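Oslow Retail Handling Set: Data Card

Version 2
Released August 2020
Maintained by Huia Sutcliffe and Yasuo Ebihara, Cletuvberg

Summary

The Oslow Retail Handling Set is a collection of 855 teleoperated episodes in which a robot arm moves packaged goods between shelves, counters and shopping baskets. It was prepared for training and testing policies that learn from demonstration. Each episode contains wrist camera video, joint positions, gripper state, the operator's commands and a short written instruction.

Collection sites

Episodes were gathered in 3 stores, referred to in the metadata as Bakunitz, Cantero and Cletuvberg. Store fixtures were left in their normal positions, and lighting was not adjusted. Operators worked from a written task sheet and were permitted to repeat an attempt once. Both attempts are kept and are marked accordingly.
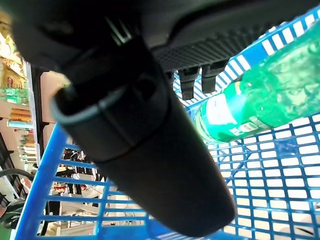
Wrist video is the primary observation in this release. It is stored at the original frame rate, without cropping or color correction. Users should expect the gripper to cover a large part of many images and should decide before training whether to mask it. Background content also varies a great deal. Where a basket is in view, as with the blue one behind the green bottle, store shelving can show through the openings in the mesh, and bright light in those openings may be overexposed. Segmentation models tested by the maintainers often assigned such regions to the basket itself. Translucent packaging is recorded in the metadata field "surface" so that these episodes can be selected or held out.

Annotation

Instructions were written by the operator before each episode and checked by a second person afterward. The outcome field takes one of three values: complete, partial or failed. Failed episodes make up part of the main set and should not be removed without noting this in published results. Contact times were marked by hand from the video and may differ from the gripper signal by a few frames.

Recommended split

The Bakunitz and Cantero episodes are intended for training. Cletuvberg is reserved for testing. Random splits across all stores are discouraged, as the same products and fixtures recur within a site.

Known limitations

Glass containers are excluded. Only 10 operators took part, and their habits of approach are visible in the data. Joint readings from the first week of July contain short gaps, which are listed in the file gaps.csv. Force readings are not provided.

Access and corrections

Requests for access should state the intended use and the name of the responsible researcher. Labeling errors may be reported to the maintainers with the episode number and the field concerned. Corrections are issued with the next version, and earlier versions remain available on request.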